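Ticket 469: Product photos rejected on bulk upload
Product: Masier shop manager
Opened by: Lawal Shehu
Opened: 2021-03-05
Status: Waiting on customer

I run a small online shop selling play kitchens and toy food under the Orarano name. Since the February update I can't upload photos in bulk. The upload bar reaches the end, then I get "File could not be processed" and the whole batch is dropped. Single uploads work.

The batch I need to get in has 238 photos. The catalogue goes live next week, so adding them one by one isn't something I want to do.

What I have tried so far:

Logged out and back in. Same error.
Cleared the browser cache. Same error.
Tried another browser on the same laptop. The bar moved faster but the error was the same.
Tried from my phone. The bulk button doesn't show there at all.
Renamed the files to remove spaces. No change.
Split the batch. The first 129 went in without trouble. The rest failed, in one go and in smaller groups.

After that I went through the second group by halves. I kept cutting it down until I had 70 files that fail every time, even when nothing else is in the batch. They open normally on my computer and they are well under the size limit. The only difference I can find is that they were saved again through Modano, which I use to straighten and resize. The ones that went in came straight off the memory card.

I also looked at the error log under Settings, but it only gives the time and the same message. If there is a fuller log somewhere, please tell me where to find it.

Two pictures, both with the green colander and the ketchup bottle on the plate:

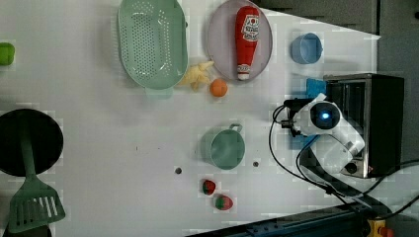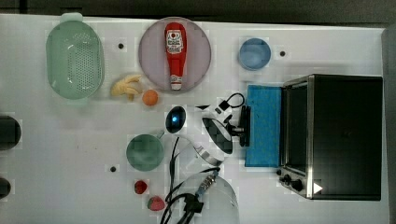
Reply from Poul Toft

Thanks, splitting the batch was useful. Modano writes a colour profile into each file when it saves, and since February our bulk importer stops when it meets a profile it doesn't know. The single upload page uses older code and ignores the profile. In Modano, open Export, untick "Keep colour profile" and save the failing files again into a new folder. Don't overwrite the ones you have. Then try a batch of ten first and send me the time of the attempt, whether it works or fails. The fuller log is only on our side, so I'll look it up from that. The missing button on phones is a separate fault and I have opened another ticket for it.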